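Lab notebook, equipment planning, December
Trullholm kitchen-handling project

Morning, 9:10

Starting a fresh entry for the spring order, because the old one has turned into a pile of crossed-out part names and I can't follow my own arrows anymore. Felicidad wants one page she can take upstairs. This is the page before that page.

Where we are. The account shows 2186 dollars left for equipment this term. I checked it twice and so did Felicidad. It's more than I expected, and I've been grinning at it all morning! The catch is that it has to cover the grippers, the spares and whatever we end up doing about storage, and anything we haven't ordered by the end of the term goes back into the common pot.

What I want, in order:

Fingertip pads first. They're the cheapest thing on the list and the thing we'd miss most. A pad that has lost its grip changes how you hold the tool without you noticing, and then the whole afternoon's handling has a lean to it. I'd buy a full change for both hands plus one set to sit in the drawer.

Next, a second pair of hand-held grippers, so that two people can work in different rooms on the same day. Astley quoted 323 each, cables not included. Two of them comes to 646, leaving 1540 before cables and pads. Châu sent a lower price but wanted a bigger order than we can make, and their lead time ran past the end of term, so no. Pity, I liked dealing with them.

Then storage. We're filling drives faster than I planned for in the fall, and I'd like to stop shuffling files at night. Gunon has a plain enclosure with room to grow. Still waiting on their number. If it lands under 700 I say yes on the spot.

Last, the robot arm. I know, I know. I keep writing it down and Felicidad keeps drawing a line through it. We can't afford one this term and I'm fine with that, but I want the question kept open, because everything else on this list should still be useful the day an arm shows up. So: same finger width, same pads, same mounting, and no one-off parts that only fit a human hand. If we have to pick between a gripper that is nicer to hold and one whose jaw would carry over to an arm, I vote for the one that carries over. Felicidad agrees in principle and wants to hold both before she signs anything, fair enough.

Midday

Went through the household goods as well, since they come out of the same money. I had put down a big figure for "objects" in the fall and it was silly. Trays and bowls are cheap. The useful spending is on variety: deep against shallow, thick rim against thin, shiny against dull, printed against plain. I'd much prefer a shelf of ordinary kitchen stuff from the discount store to one tidy matched set, and I'm setting aside 60 for it. Good steel bowls too, in more than one size. I love the steel ones. They throw highlights all over the place and they're exactly what a kitchen has in it.

To ask before ordering:
Does Astley sell the pads separately, or only with a finger assembly?
What length of cable? Ours is fine at a table and annoying once you step back from it.
Can the new pair be charged to this term if it ships after the break?
Is there a repair rate, or do we send back the whole unit?

Princess raised a good point about spares that I hadn't budgeted for at all: screws and pivot pins. Small money, but a missing pin stops a day's work just as well as a dead drive. Adding 40 for a hardware bag. She also thinks we should buy hard cases. I'm less sure, a lined tool bag would do, but I've penciled it in under "maybe."

Running total with pads at 110 (my guess until Astley writes back): 646 + 110 + 60 + 40 = 856. Leaves 1330 for storage, cables and the maybe column. That is a comfortable place to be, and I'd like to spend the difference on a second set of pads before I spend it on cases.

Two grippers, floral trays and steel bowls at the table:
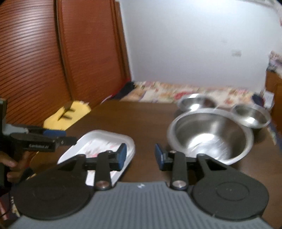
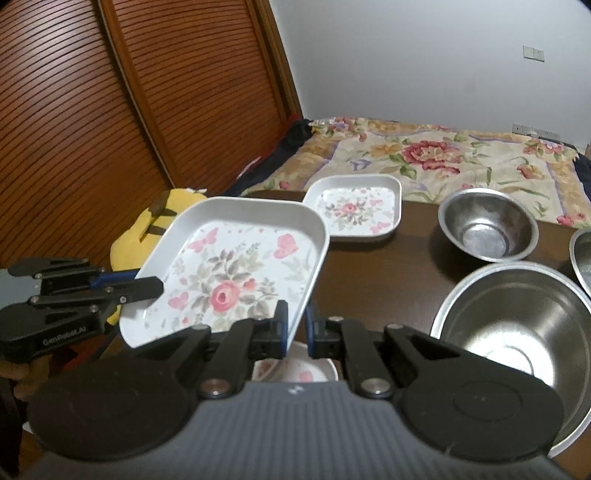 Entry by Princess Samonte's bench partner, Trullholm notebook
Read and initialed: Felicidad Gatchalian

Late add, 4:40. Felicidad says yes to the pair, yes to pads, and "show me the Gunon number first" for storage. The arm got its line drawn through it again. I've copied it onto the first page of next term's list, in pen this time. Still to do: write to Astley about cable length.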